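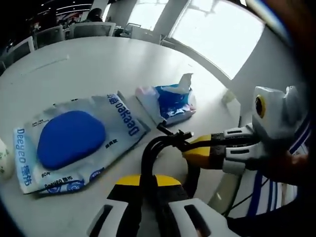 Meeting room table, wipes, windows at the back.

Search posts Search Clear
January
Garba Sani

Notes on measuring reverberation in a small meeting room. The client is Zandbridge. The complaint was that people on the far end of a call couldn't follow anyone who sat more than an arm's length from the microphone.

Room volume is 76 cubic meters, taken wall to wall and floor to ceiling with a laser. I don't subtract furniture unless it's built in.

Reverberation time is how long the sound takes to drop by 60 decibels after the source stops. In an occupied building you rarely get that much clean decay above the background noise. You measure a shorter part of it and extrapolate. I use a 20 decibel range for rooms like this and say so in the report.

Source was a small speaker playing a sine sweep. Balloon pops are quick, but two balloons are never the same and the low end is weak. I keep them for rooms with no power.

Ventilation off for the test, then on again for a separate noise reading. Leave it on during the sweep and the tail of the decay is mostly fan.

Result, averaged over the 500 Hz and 1 kHz octave bands: 688 milliseconds. For a room this size used for calls I want it under 600, and closer to 550 if the budget allows.

It doesn't sound bad when you're standing in it. Two ears and a brain do a lot of sorting that a single ceiling microphone can't. Clients often tell me the room is fine because they had a meeting in it.

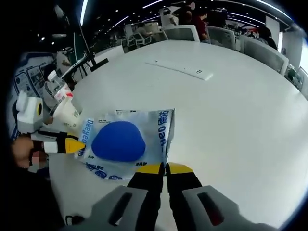 Working backward with the Sabine formula, the room now has just under 18 square meters of equivalent absorption. Getting to 550 milliseconds takes a little over 22. The difference is what you have to buy.

Equivalent absorption is not panel area. A panel with a coefficient of 0.9 gives you 0.9 square meters for each square meter installed, less whatever the wall behind it was already absorbing. For painted drywall at mid frequencies that second part is small.

Also, Sabine assumes the sound field is evenly mixed. Small rooms with all the absorption on one surface don't behave that way. If the ceiling is soft and the walls are hard, sound keeps bouncing sideways between the walls and the measured time comes out longer than the calculation.

The ceiling in this building is already mineral tile. The previous supplier, Braka, had quoted for a better tile. I advised against it. The ceiling is the one surface that's already working.

Flutter echo between the two long walls was easy to hear with a hand clap. It doesn't always show up clearly in the octave band average. Check the impulse response by eye for evenly spaced spikes.

Recommendation: 4 wall panels, 70 mm thick, mounted at seated head height. Two on one long wall, one on the other, one on the short wall facing the display. Offset the long-wall panels so that each faces bare wall.

Mount them on battens with an air gap behind. The gap extends the useful range downward and costs almost nothing. Thin felt tiles glued directly to the wall mostly take out the top end, and the room ends up dull and still boomy.

Low frequencies: the 125 Hz band was longer than the rest, as usual. I reported it and left it alone. In a room this small that band is dominated by a few modes, and the number changes if you move the microphone by a foot.

Microphone positions matter more than people expect. I use several positions, none of them close to a wall or a tabletop. A large hard surface right under the mic adds a strong early reflection and a comb filter on top of it.

Same problem for the conference unit, by the way. The Fashola unit they bought is an omnidirectional puck, so it picks up the room equally from all sides. Treatment helps. Moving it nearer to the people talking helps too, and it's free.

Stolumine asked whether curtains would do the job. Heavy ones, hung with deep folds and some space behind, give decent absorption at mid and high frequencies. A flat roller shade gives very little. Curtains also only count when they're closed, so I leave them out of the calculation.

I'll measure again after the panels go up, same source position, same mic positions, ventilation off. The old positions are marked on the floor plan.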